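Step 2: Stop the two arms fighting over plates

My first go at this was a plain loop per arm, and it was chaos! Both planners went for whichever plate scored highest, so I wrote a tiny lock in Zokeo: an arm has to claim a plate before it plans a path to it.

Open claims.py and set max_claims to 2 – one per arm. I run the left on the green plate and the right on the yellow one while I watch the log.

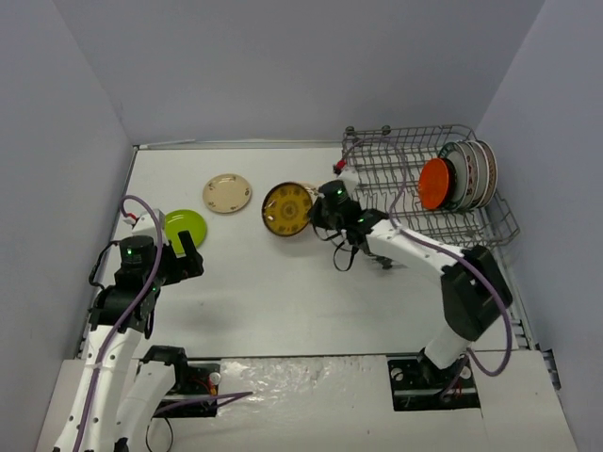 Step 3: Add the rack as a keep-out box

Pad it by 20 mm on every side, then replan. If you get error 3117, your padding overlaps the drop pose, so trim it a bit and try again.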